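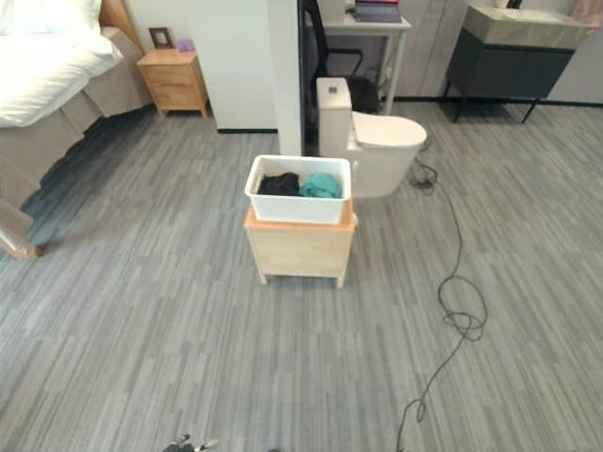 Figure 1. Basket with folded clothing on a small wooden cabinet; toilet behind.

4. Acting judges and the long temporary

4.1 What counts as a vacancy

The first difficulty in studying empty seats on lower courts is that the seats are seldom empty. Someone is nearly always sitting in them. The law of the province provides that when a district judge dies, retires or is promoted, the president of the regional court may name an acting judge "for the time strictly needed to complete the ordinary appointment." The phrase has been in the statute for decades and has never been interpreted by any court, possibly for want of a permanent judge to do it.

We therefore count a seat as vacant from the day its last confirmed holder leaves until the day a new holder is sworn in, whoever happens to be wearing the robe in between. This differs from the ministry's own practice. The ministry treats a seat as filled once an acting judge has been named, and on that basis its annual report finds no vacancies in Getdale, Skesham or Sustthorpe. By our definition all three districts had at least one throughout the period, and Skesham had little else.

4.2 Sources

We drew on the appointment gazette, the court calendars of the three districts and a set of 16 interviews with registrars and former acting judges. The gazette is complete but not candid. It records the naming of an acting judge in full, with title and oath, and records the end of the term only when somebody remembers to. In several cases the same person was named to the same seat twice without having left it. We treated these as a single term. One registrar, on being shown the entries, said they looked fine to her.

The calendars were harder to get. Getdale sent its set by return mail. Sustthorpe asked us to file a records request with the presiding judge, who was an acting one and felt he lacked the authority to grant it. His predecessor, also acting, had apparently felt the same about a request for new chairs. We obtained the Sustthorpe calendars in the end from the clerk of the bar association, Dinesh Thomas, who had been keeping copies for his own purposes and did not ask about ours.

4.3 How long is temporary

The longest single vacancy in the data lasted 2,301 days. It belongs to the second civil seat in Skesham, and it outlived two justice ministers and one reform of the appointment process that was meant to shorten it. The reform added a stage.

Under the current rules a nomination goes from the judicial council to the ministry, from the ministry to the senate, and from the senate, if all goes well, to the executive for signature. Each body has a deadline, and none of the deadlines carries a penalty. When we traced the stalled nominations by stage, most of the waiting had taken place at the ministry, which is also the body that publishes the statistics on waiting. A vacancy of more than 700 days was in our data an ordinary event. Several registrars spoke of one that had closed sooner with something like suspicion.

Every September the senate clears a batch of nominations before the budget session, and the gazette grows fat for a week or two. The pattern is steady enough that lawyers in Getdale told us they plan around it, asking for adjournments in the summer in the hope of meeting somebody permanent in the fall.
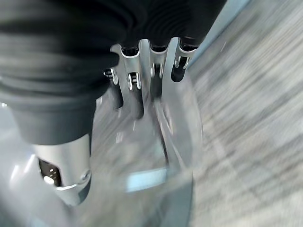

Whether the parties gain from this is a separate matter. Acting judges in our districts issued procedural orders at much the same pace as confirmed ones, but they put off final rulings in cases where the state was a defendant. We are wary of reading too much into it. An acting judge hoping for confirmation has an obvious reason to avoid annoying the people who would confirm him, and he also has a less exciting one, namely that he is often covering two courtrooms in two towns. Former acting judges offered us the second explanation freely when speaking of themselves and the first when speaking of their colleagues.

4.4 The contrast with Âu

Âu was included as a comparison because its appointment law contains a default: if the senate has not voted within the allotted time, the council's first choice takes the seat. Up to 20 appointments there were made in this way during our period (the register is unclear on a few). Opponents of the rule had predicted that it would flood the bench with people the senate did not want. So far as we can tell, the senate mostly started voting.

We do not claim that the rule would travel. Âu has a small bar and a council whose members have usually taught one another's children, and its district seats carry less political interest than those in Skesham, where the civil court hears all disputes over port concessions. Section 5 takes up the port cases separately, as they account for most of the adjournments and nearly all of the correspondence we received from counsel.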